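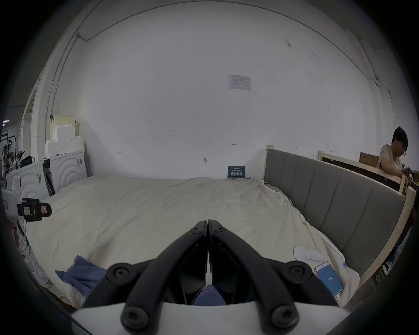
Gernstead Film Board > General Discussion > Theaters and Screenings

Thread: Ginthorpe at the Dedasville, 21 minutes shorter?

reelchange
Posted May 7, 2024

Saw Ginthorpe at the Dedasville on Sunday. I'd seen it once before, at a festival in April, and I'm sure the version they showed this time was shorter. The whole section at the ferry office is gone, and so is the second dinner with the father. The board in the lobby gave a running time 21 minutes under what was in my festival program.

Does anyone know if this is the distributor's cut or something the theater did? I paid full price and there was no notice at the box office.

matinee_only
A theater can't just cut a film. It will be whatever file the distributor sent them.

I liked it, for what it's worth. I didn't know there was a longer one.

oldstub80
The distributor is Thammasiri and they have done this before. They bring a film over, it plays a couple of festivals at full length, and then the general release is trimmed so theaters can fit in an extra showing per day. It's usually in the small print on the poster.

I'm with the theater on this one. They have 245 seats on one screen and they have to fill them.

reelchange
I looked at the poster. There is small print but it's the music credits.

I don't blame the theater for the cut. I do think they could have put a line on the website.

gullwing
I've seen both and the short one is better. The ferry office section stops the movie dead. We already know she isn't going to get on the boat, and then we sit through her filling in the form, losing the form, and filling in another form. The festival crowd I saw it with was restless.

The father's dinner is a loss, I'll give you that. Without it his letter at the end comes out of nowhere.

reelchange
The form is the point of the movie. She fills in her own name the first time and her sister's name the second time. If you take that out, the last scene with the passport makes no sense. My wife hadn't seen it before and asked me on the way out whose passport it was.

gullwing
I thought it was clear enough from the phone call.

matinee_only
I didn't get the passport thing at all until I read this thread. I assumed it was an old one of hers.

reelchange
That's what I mean. 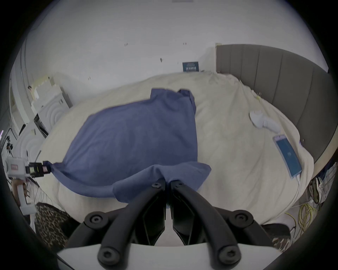

The other thing I noticed is that the sound seemed lower in the first half. There's a lot of whispering in the apartment scenes and I missed some of it. Was that the same for anyone else, or was I sitting in a bad spot? I was on the left, near the back.

tworowsback
Same for me on Saturday, also on the left. I told the person at the concession stand and it was a bit better after that, or I got used to it. The left side has been weak since they put the new seats in. Sit in the middle if you can.

oldstub80
The sound at the Dedasville is fine. It's a quiet movie.

tworowsback
I've been to three movies there this spring and had the same problem at all of them. One was a war movie.

pennyarcade756
I emailed the theater about the running time this morning and got an answer. Pasting the useful part:

"We booked the theatrical version, which is the only one offered to us. We have asked if the longer version can be made available for a single late showing. No date yet."

They didn't say anything about refunds. I didn't ask.

reelchange
Thanks for doing that. I'd go to the late showing if it happens. I would sit in the middle.

gullwing
I'd go too, if only to see if the ferry office is as slow as I remember. I think I'm right about it.

matinee_only
How late is late? The last bus to my side of Gernstead goes at 10:40.

pennyarcade756
No idea. I'll ask when I write back.

oldstub80
For anyone who wants the long version and doesn't want to wait, Thammasiri normally puts both cuts on the disc. They did with the last two I bought. It was a few months after the theater run each time, and the longer cut was on the second disc with no subtitles for the extras.

reelchange
Good to know. I'd still rather see it on the big screen, but I'll look out for it.

pennyarcade756
Wrote back to them about the start time and mentioned the sound on the left side as well. Will post here if I hear anything.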